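4.2 Sorting snack packets by hand: where people put the first one
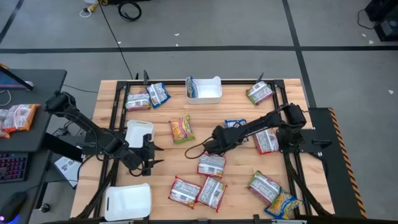

Figure 3. Table layout with three white bins and mixed snack packets.

Most work on household sorting starts from a full container and asks how people empty it. We went the other way. Packets out on a table, bins nearby, no labels, no rule given. The question was simple: what makes somebody decide that a bin is "the blue bin" or "the chips bin" when nothing says so? Pilot sessions in the Flanham kitchen suggested the first packet does most of the work. Once one thing is in a bin people treat that bin as taken, and the rest gets sorted around it. The starting layout therefore matters a lot. In Figure 3 a single blue and silver packet is already standing up against the wall of the far bin, the two bins on the left have nothing in them that can be seen, and the other packets are lying out on the wood. We call this a seeded layout. An unseeded layout is the same table with all packets out.

Participants (n = 18) were recruited through the Justell community center, adults, all of them do the grocery shopping at home at least part of the time. Each did both layouts, order swapped for half of them. Said Ouali ran the sessions in September, Nawal Belhaj coded the notes. Instruction was one sentence, "put these away how you like." No time limit. We did not say how many bins to use and if asked we repeated the sentence.

Packet choice. We wanted light, flat-ish, floppy things that don't stack well. Cans and boxes were tried early on and dropped, people just built rows. Snack packets fall over, slide, show their back side half the time. Color is then what you get from a distance, and the name on the front only if it happens to be face up. This turned out to be important, see 4.3. Packets were tossed out loosely before each session, no straightening. Roel Declercq did the tossing for every session so at least it was the same hand. Some landed partly over the side of the work area and were left there.

Bins. White plastic, plain. An earlier set from Prondard came in colors and had to go, participants matched packet color to bin color straight away and there was nothing left to study. White bins gave no such hint.

What people did. In the seeded layout the most common opening move was another blue packet into the bin with the seed. Not everyone. Seven participants moved the seed packet out first, put it back on the table, and began from scratch. Asked about it later, one said she "didn't put that there so it dosen't count." We had not planned for this and it is not in the coding scheme used for the pilot; Khadija Tahiri added a category (reset) and the notes were gone over again.

In the unseeded layout openings were more spread out. Nearest bin, mostly. Flavor sorting showed up here, also size, also what one participant called "kids' stuff and mine." Hardly any flavor sorting with the seed in place, which we did not expect to be that clear.

Upright packets. A side finding. Participants who left the seed in tended to stand the next packet up beside it, leaning the same way, even tho lying flat is quicker. In unseeded sessions packets were mostly dropped in flat. So the seed seems to set posture as well as color group. El Khatib cupboard interviews (section 3) had the same thing with bread bags and tea boxes: whatever way the first one faces, the others follow.

Limits. One table, one kind of item, one position for the seed. We never seeded a near bin, should have. Aurelia Pichler is running that version now with the same packets.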